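From: Nelu Ardeleanu
To: wurnport-heating list
Date: 6 October 2022
Subject: Re: Boiler timings and the hall thermostat

Replies are set out under headings, as two separate matters have become mixed up in this thread. I have quoted only the part of Hasik's message that I am answering.
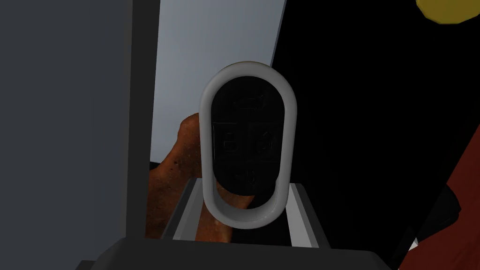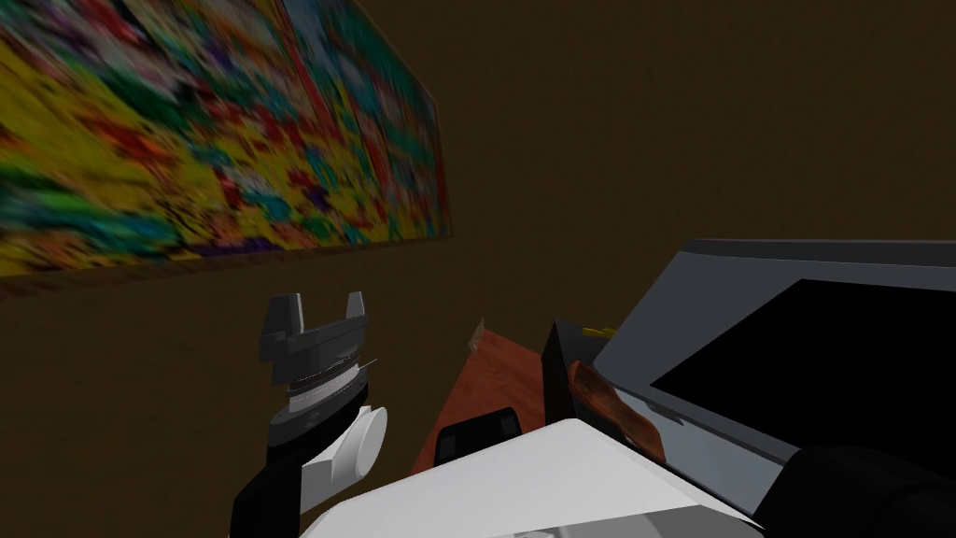 1. Where the temperature is read

Hasik wrote:
> The flat is at 21 in the hall and nowhere near that in the back
> bedroom. I have turned the hall thermostat up twice and all that
> happens is the hall gets hotter. Bedroom radiator valve is on 3.
> Is it worth moving the thermostat, or should I just run the boiler
> for longer? Nistor says longer.

Running it longer will not help much. The boiler stops when the hall reaches its set point, whatever the bedroom is doing, and the timer only decides when the thermostat is allowed to ask for heat. If the hall radiator is fully open and close to the thermostat, the hall will be satisfied first every time.

Before moving anything, do the following in order.

Turn the hall radiator down at the lockshield until the hall is the slowest room to warm. A quarter turn at a time is enough, with an hour between changes. Write down how many turns from closed you started at, so that it can be put back.

Open the bedroom valve fully while testing. A valve on 3 may be closing early if the head sits behind a curtain or under a shelf.

Bleed the bedroom radiator with the pump off, then check the system pressure and top up if it has dropped.

If the bedroom is still cold after that, measure the pipe temperatures on both sides of the radiator. A hot inlet with a barely warm outlet means low flow, and the lockshield there wants opening. Both pipes lukewarm means the trouble is further back.

2. Flow temperature

This was Nistor's other point, and I agree with it in part. A lower flow temperature keeps a condensing boiler in its efficient range, but it also makes poor balancing more obvious. Balance first, then reduce the flow temperature in small steps – 5 degrees each time, with a couple of cold days between.

For comparison, my meter showed 3,807 kWh of gas between the start of last October and the end of February, of which 686 was used in February. That is with the Trorell boiler, 2 radiators turned off, and the flow at 60. The figures include hot water, so they should not be set against a heating-only estimate.

3. The old programmer

Keep the backplate if you replace it. Most wired programmers use the same terminal layout, but check the link between live and common before assuming so. Isolate at the fused spur, not at the programmer.

I have the wiring sheet for the older Trorell unit as a scan. It is on page 96 of the installation manual, and I can send that page off-list to anyone who wants it.

Nelu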